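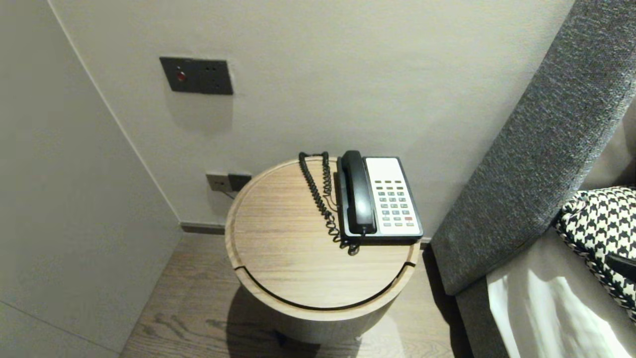
Nerea Olabarri

Trevness reconocerá a las parejas del mismo sexo en su registro municipal

El pleno de Trevness ha aprobado la ordenanza que abre el registro municipal de uniones a las parejas del mismo sexo. El texto salió adelante con 13 votos a favor y ocho en contra, después de una sesión que se prolongó hasta pasadas las once de la noche, y se publicó en el boletín local el 17 de julio de 2022. Entrará en vigor en noviembre.

Hasta ahora, el registro solo admitía a parejas formadas por un hombre y una mujer, según la redacción de la norma anterior. Las solicitudes de otras parejas se devolvían con un escrito en el que se citaba el artículo tercero. El ayuntamiento reconoce que en los últimos cinco años se devolvieron 136 expedientes por ese motivo. Sus titulares podrán pedir que se reabran sin pagar de nuevo la tasa.

La inscripción no equivale al matrimonio civil, que depende de la legislación estatal y queda fuera de las competencias del municipio. Sí da acceso a los trámites que gestiona el consistorio: la subrogación en el alquiler de las viviendas públicas, los permisos por enfermedad o fallecimiento de la pareja en el caso de los empleados municipales, la tarifa familiar en los servicios deportivos y la titularidad compartida de las concesiones del cementerio. Este último punto fue el que más tiempo ocupó en la comisión previa.

La oposición conservadora votó en contra. Su portavoz sostuvo durante el debate que la reforma crea una figura confusa y que los efectos sobre los alquileres públicos debían haberse tramitado aparte. El grupo presentó cuatro enmiendas, entre ellas una que permitía a los funcionarios del registro negarse a firmar las inscripciones por razones de conciencia. Todas fueron rechazadas. La referida a la objeción de conciencia cayó por un solo voto, con dos concejales de la mayoría partidarios de admitirla.

El obispado de Tedevmont, al que pertenecen las parroquias de la ciudad, difundió un comunicado la misma noche de la votación. En él lamenta que no se haya escuchado a las entidades religiosas que gestionan servicios sociales con fondos municipales y pide garantías de que los convenios vigentes no se verán afectados. El documento recuerda la postura de la Iglesia sobre el matrimonio, aunque evita llamar a los fieles a movilizarse. Hace tres años, cuando se planteó por primera vez la reforma, las parroquias recogieron firmas en contra a la salida de las misas.

No todas las comunidades religiosas comparten esa posición. La congregación luterana del barrio del puerto había enviado al pleno una carta de apoyo, que se leyó al comienzo de la sesión. También la respaldó un grupo de laicos católicos, que entregó un escrito con 567 firmas y solicitó una reunión con el obispado. Según este grupo, la petición sigue sin respuesta.

La Fundación Zakharchenko, que presta asesoría jurídica gratuita a personas LGTB en la región, calificó la ordenanza de avance limitado. Sus abogados señalan que el texto no aclara qué ocurre con las parejas inscritas en otros municipios que trasladen su domicilio a Trevness. La ciudad vecina de Trikholm cuenta con un registro abierto desde hace seis años, pero los dos ayuntamientos no tienen firmado ningún acuerdo para reconocer las inscripciones respectivas. La concejalía de Servicios Civiles indicó que esas parejas deberán presentar una solicitud nueva y que se estudia un procedimiento abreviado.

La fundación critica además el régimen de sanciones. La ordenanza fija una multa de 400 euros para los concesionarios de servicios municipales que nieguen a una pareja inscrita el trato que corresponde a cualquier otra. La cantidad es la misma para la primera falta y para la reincidencia. En el borrador inicial, la segunda infracción podía suponer la pérdida de la concesión, pero esa cláusula se retiró tras un informe de los servicios jurídicos que advertía de posibles recursos.

Para inscribirse será necesario que los dos miembros de la pareja sean mayores de edad, que al menos uno esté empadronado en Trevness y que ninguno figure en otro registro de uniones. Deberán presentarse juntos en la oficina de la planta baja del ayuntamiento con un documento de identidad y dos testigos. La norma suprime la exigencia de acreditar un año de convivencia previa, que se aplicaba también a las parejas heterosexuales y que varios colectivos vecinales consideraban difícil de cumplir para quienes viven en habitaciones alquiladas sin contrato.

Antes de noviembre, el ayuntamiento tiene que adaptar los formularios y formar al personal del registro. Los impresos sustituirán las casillas de «esposo» y «esposa» por las de «primer solicitante» y «segundo solicitante». La cita previa podrá pedirse por teléfono o en la oficina desde la última semana de octubre.

El grupo conservador ha anunciado que estudia recurrir la ordenanza ante el tribunal administrativo. El plazo para hacerlo es de dos meses desde la publicación. La presentación del recurso no suspendería por sí sola la entrada en vigor, salvo que el tribunal lo acordara como medida cautelar.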